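机器人技术概论 课程讲义
第六讲补充材料:参观与演示课(双臂整理衣物)
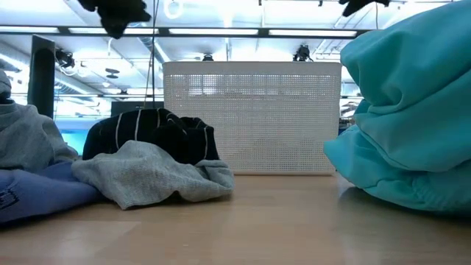
图1 演示工位:桌面上的衣物与白色网孔筐,上方为两只黑色夹爪

一、参观安排

本次参观地点为 Zestska 的开放日展区,时间为2018年11月。接待与讲解由 Aurelia Zwahlen 负责。全班分成2组,一组先看衣物整理工位,另一组先听安全说明,然后交换。迟到的同学直接加入正在听安全说明的一组。

进入展区前请把背包存在门口的柜子里,只带笔记本和笔。地面黄线以内为机械臂的工作范围,演示期间不得跨线。拍照可以,不要开闪光灯,闪光会影响相机取像。

二、演示任务

任务本身很简单:桌上散放若干件衣物,双臂系统逐件抓起,放入筐中。整个过程分为以下几步。

1. 取像。系统先获取桌面图像,把衣物与桌面分开。
2. 选择目标。在几件互相挨着或压着的衣物中,选一件最容易单独提起的。
3. 确定抓取点。一般选隆起的褶皱或翘起的边角。
4. 抓取与提升。夹爪闭合后先慢速提起一小段,检查是否带起了别的衣物。
5. 放置。移到筐口上方,降低高度后松开。
6. 重新取像,回到第1步。

请注意第6步。衣物每动一次,剩下的形状都会变,前一次的图像不能继续使用。

三、为什么衣物比较难

前几讲讨论的工件都是刚体,位姿用六个参数就能写清楚。衣物是柔性体,同一件衣服可以堆成无数种形状,没有一个固定的“位姿”。结合图1,可以讨论下面几种情况。

(1)颜色与纹理。黑底白条纹的一件,黑色部分很暗,褶皱几乎分不清,能看清的主要是几段白条纹。条纹随布面弯曲,可以提供一些形状线索,但算法也可能把条纹误当成布边。

(2)遮挡。黑底条纹的衣物挡住了筐的左下部分,灰色的一件又在它前面。只凭这一个视角,很难判断衣物之间究竟是压着还是仅仅靠着。

(3)体积。右侧青绿色的一堆又高又厚,褶皱之间有深色阴影。这类目标抓取点很多,难处在于提起以后下垂部分的长度无法预知,容易扫到筐沿。

(4)同色。左边的灰色衣物与中间的灰色衣物颜色相近。如果分割只依据颜色,两件有可能被合并成一件。

网孔筐也会带来麻烦。筐壁的孔会透出后面的光和暗处,深度相机在这类表面上常常得到不完整的数据。做筐口定位时,可以优先利用上沿那一圈没有孔的实心边。

四、讲解记录摘要

以下内容根据 Zwahlen 的讲解整理,供写报告时引用。

展区的控制程序由 Kultell 模块和 Ollinley 模块组成,前者管视觉,后者管双臂的运动规划。两个模块之间只传递抓取点、接近方向和夹爪开度,调试时可以分别替换。

开放日之前做过一轮内部测试,共抓取144次。失败的情形主要有两类:一次带起2件,以及提起途中滑落。前一类多发生在薄料叠在一起的时候,后一类多与抓取点太靠边有关。测试只记录结果,没有记录夹持力,所以滑落的原因不能进一步区分。

有同学问为什么不用吸盘。回答是多数织物透气,吸盘难以保持负压,换大流量的气源又会增加噪声和体积。

五、课后作业

1. 画出第二节所述流程的状态图,标明每个状态的失败出口。抓取失败后应回到哪一步,请自行判断并写明理由。
2. 以图1中任意一件衣物为对象,选2个候选抓取点,比较优缺点。可以手绘草图,不要求按比例。
3. 阅读 Mahlangu 讲义中关于柔性体的一章,用自己的话说明“展开”与“收纳”两类任务对抓取点的要求有何不同。

报告不超过四页,交纸质版,封面写清组号和姓名。第2题的草图直接附在正文后面,不另装订。未能参加参观的同学第1题照做,第2题改为自选家中一件衣物,拍照后在照片上标注。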